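Plistora Home Display Guide
Section 3: Setting Up a Bowl on a Wire Stand

Applies to: Sestley wire stands, reference 607, and most other bent-wire stands with two front arms
Revised 15 January 2025

Welcome to the fun part! Your shelf is up (Section 2), the cardboard is out of the way, and now you get to put something you love where you can see it. Give yourself 10 minutes the first time. After that you'll be swapping bowls every time you walk past.

Practice on a table before you go near the shelf.

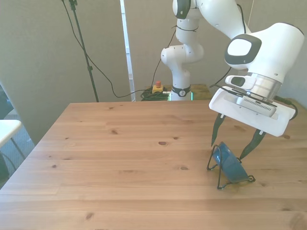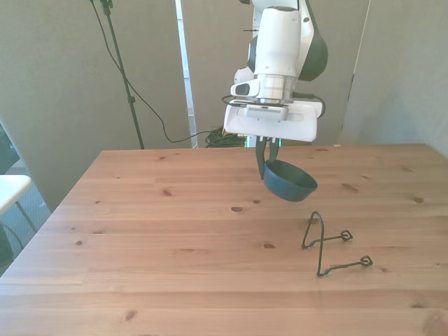 Choosing the right bowl for the stand makes everything that follows easier, so play with a few before you settle. Deep colors are wonderful for this. A blue bowl against light pine, knots and all, is hard to beat, and a black wire stand with small curled loops at the ends of its arms, like the one on the table in the second picture, goes with nearly anything you put on it. Hold each candidate up by the rim and look at the underside too, because on a stand the outside of a bowl gets nearly as much attention as the inside.

3.1 Before you start

You will need:
The wire stand
One bowl
A soft, dry cloth
A folded dish towel
The clear dots from the Stukex pad sheet (optional, but lovely on glazed pieces)

Check that the bowl weighs at least 200 grams. Very light bowls can slide forward when a door slams. If yours is lighter, skip the stand and see Section 5, Flat Display.

CAUTION: Do not use the stand for a bowl with a chipped or cracked rim. The rim carries a good part of the load.

3.2 Preparing the stand

1. Lay the stand on the table and run the cloth along the wire, including inside the loops. There is sometimes a little dust from the finish.

2. Stand it up with the triangular upright at the back and the two arms pointing toward you.

3. Press lightly on one arm, then the other. The stand should sit still. If it rocks, turn it a little and try again; old tables have dips in them, and pine boards are famous for it.

4. Still rocking? Hold the upright in one hand and ease the lower arm up with the other, a tiny bit at a time. Test after each bend. Go gently, as wire that has been bent back and forth gets weak.

5. If you are using the clear dots, put one inside each loop and one near the top of the upright. Press each dot down for 30 seconds. Don't rush this one!

NOTE: The loops are there to stop the foot of the bowl from rolling off the front. They should curl up. If yours curl down, the stand is upside down (we have all done it).

3.3 Placing the bowl

1. Spread the folded towel in front of the stand.

2. Wipe the bowl inside and out, and empty it completely. Keys, buttons, that one battery. All of it.

3. Pick up the bowl with both hands, thumbs inside the rim.

4. Lower the foot of the bowl onto the arms, just behind the loops.

5. Tip the bowl back until it rests on the upright. You want the open side facing the room and leaning slightly toward the ceiling.

6. Keep one hand an inch in front of the bowl and let go with the other. Wait a moment, then take the second hand away.

7. Step back and look! Walk across the room and look from there as well. A quarter turn can bring out a brush mark or a run in the glaze that you never noticed at the sink.

CAUTION: Never leave a bowl lying on its side on a bare table while you adjust the stand. A round bowl rolls. Set it upside down on the towel.

3.4 If it doesn't sit right

The bowl leans too far back. Its foot is too close to the upright. Move it toward the loops.

The bowl tips forward. The bowl is probably too deep for this stand. Try the Gilmartin deep stand, which has longer arms and a wider upright.

The bowl sits crooked. One arm is higher than the other. Take the bowl off first, then go back to 3.2, step 4.

The bowl looks lost. Add a friend! A small cup beside the stand, a little forward and to one side, does wonders.

3.5 Moving to the shelf

Carry the stand and the bowl separately, stand first. Set the stand well back from the front edge of the shelf, check for rocking again, and repeat 3.3 from step 3. Shelves above shoulder height call for a step stool and a second pair of hands.

Questions about fit are always welcome. Write to Dexter Benavides at the Plistora help desk and include the width of your bowl at the rim and the width of its foot.

Continue to Section 4, Plates and Platters.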